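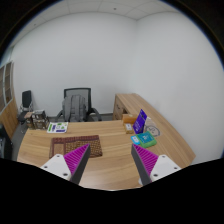 Côté bureau, chez Folia.

Fête des savoir-faire de Vinlow : appel à participants

Vous cousez, vous greffez des pommiers, vous jouez de la vielle, vous faites le pain d'épices de votre grand-mère ? Venez le montrer aux voisins ! La fête des savoir-faire revient le dimanche 3 mars 2019, de 10 h à 17 h, à la salle Folia, et nous cherchons des habitants de Vinlow et des communes autour qui aient envie de tenir un atelier, une heure ou toute la journée.

L'an dernier, nous avons accueilli environ 219 visiteurs, dont beaucoup d'enfants qui sont repartis avec de la farine jusqu'aux coudes. On a adoré ! Cette fois, la petite salle du fond sera ouverte aussi, de quoi loger les activités calmes (calligraphie, reliure, échecs) un peu à l'écart de l'accordéon.

Il n'y a aucun niveau à avoir. Quelqu'un qui tricote depuis deux hivers explique souvent très bien les premières mailles à quelqu'un qui n'a jamais tenu d'aiguilles. Les adolescents sont les bienvenus dès 11 ans, seuls avec une autorisation écrite des parents, ou en duo avec un adulte. Les duos, d'ailleurs, on en voudrait beaucoup plus : grand-père et petite-fille, deux collègues, deux voisins de palier...

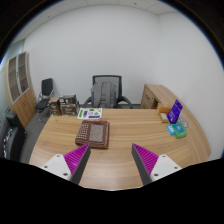

Pour l'installation, chaque atelier dispose d'une table, de chaises et d'une prise de courant sur demande. Le reste, c'est vous qui l'apportez, et il n'en faut pas des tonnes. Un plateau clair, façon bois, va avec tout, et une seule pièce épaisse brun-rouge, pliée et posée dessus, suffit déjà à donner de la couleur. Pensez aussi à une petite pancarte avec votre prénom et le nom de l'activité, lisible de loin si possible.

Ce que nous recherchons en particulier cette année :

- couture à la main, reprisage, broderie
- petites réparations (vélo, lampes, jouets)
- cuisine sans cuisson, il n'y a pas de four dans la salle
- jardin, semis, taille, compost
- musique et chant, par créneaux de vingt minutes
- langues : breton, gallois, portugais, tout ce qui se parle chez vous

Idris Griffiths tiendra l'atelier de gallois et promet que tout le monde saura dire bonjour avant midi. La troupe Sultana ouvrira la journée avec quelques danses, et elle cherche encore un percussionniste, à bon entendeur !

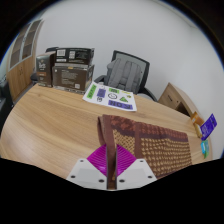
La participation est gratuite, pour vous comme pour le public. Il n'y a pas de vente sur place, mais vous pouvez laisser vos coordonnées aux visiteurs qui voudraient prendre des cours plus tard. Si votre matériel coûte un peu (graines, fil, papier), dites-le à l'inscription : nous avons une petite cagnotte pour ça.

La salle ouvre à 8 h 30 pour les exposants, café et brioche compris. On se gare derrière l'école, le parvis restant réservé au déchargement. Pour le rangement, comptez une demi-heure à partir de 17 h, à plusieurs ça va vite.

Pour vous inscrire, déposez un mot dans la boîte aux lettres de la salle Folia, à l'attention de Glenys Foulkes, avec votre nom, votre téléphone, l'activité proposée et vos horaires. Vous hésitez encore, ou vous n'avez qu'une moitié d'idée ? Écrivez quand même, Glenys rappelle tout le monde et trouve souvent l'autre moitié.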